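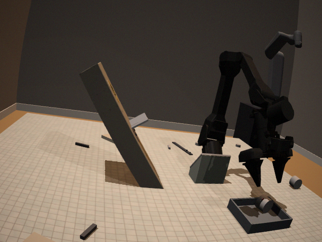
The first thing I learned at the Dollside robotics club is that you can spend a whole evening picking up one cylinder. I'd come along expecting sparks and metal, and what I got was a room full of teenagers in their socks, hunched over laptops, yelling at a simulator. I loved it!

The club has been going since September, and this year's project is a sorting task called Jitbridge. You get a simulated arm with a two-finger gripper, a square tray, and a worktop littered with junk -- slabs, bars, little gray cylinders lying on their sides. The cylinders go in the tray. Everything else stays put. Simple, right?

Well, I had a go. My gripper came down like a dropped piano, and the cylinder I was after shot off behind a slab (the kids were very kind about it, mostly). My guide for the evening, a ninth grader with a lot of patience, told me to look at the shadow of the fingers on the grid and line that up before I went down. It helped a little. I got one in the tray on my 5th try and made far too much noise about it.

The club splits into 3 teams, and they all write their own control code. The Raden team is the careful one -- they run the arm so slowly you could make a sandwich. The Ghasemi team named itself after a math trick I still don't understand, and they like to go fast and fix it later. They've logged 2000 practice runs, and 584 of those ended with every cylinder in the tray. They were a bit sheepish telling me that. I thought it was terrific.

What got me was how much they argue, in a good way. Should the arm go over the tall slab or swing around it? Do you grab a cylinder across the middle or near the end? Two girls went back and forth on that one right through the snack break, chips in hand, and they were still at it when I went to find my coat.

Dec 30, 2022

More from this section
The choir that rehearses in a bus garage
My winter of bad sourdough
Learning to solder at forty

We use cookies to remember your settings and see which stories people read. By staying on this site you agree to our cookie policy.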